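I finally made it to the Grivside open studios this August, and I'm still picking glitter out of my purse! Kenna MacLeish has been after me to come for ages, so we drove over early and were in line by ten with 20 other paper people, all of us clutching tote bags.

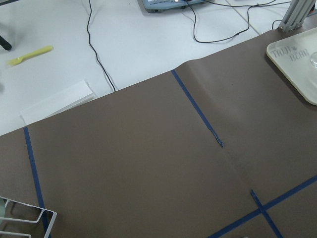 My first stop was Urs Marti's gelli printing table, and I could have stayed there all day. He pulls the softest layered prints, mostly on old book pages, and he let me try one with a Hollik stencil and way too much teal (my fault, I got excited). I've been thinking about backgrounds ever since - brown kraft paper with strips of blue tape stuck across it is such a good color combination, and I want to do a whole journal spread in just those two. Maybe a bit of white stamping on top. Kenna says it needs orange. We'll see! 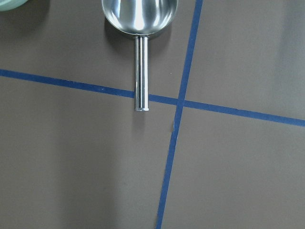
After that we went upstairs to the Requena room, where they had 92 new rubber stamps out to play with. Yes, I came home with 6. The moths are gorgeous, and there's a scratchy text one I've already used on three tags. Ink pads were 20 percent off too, so that was lunch money gone.

The Grustero demo was packed and I only caught the end, something with embossing powder and a heat tool that smelled awful and looked amazing. If you were there for the beginning, please tell me what she put down first! I'll post my teal disaster once it's glued into something.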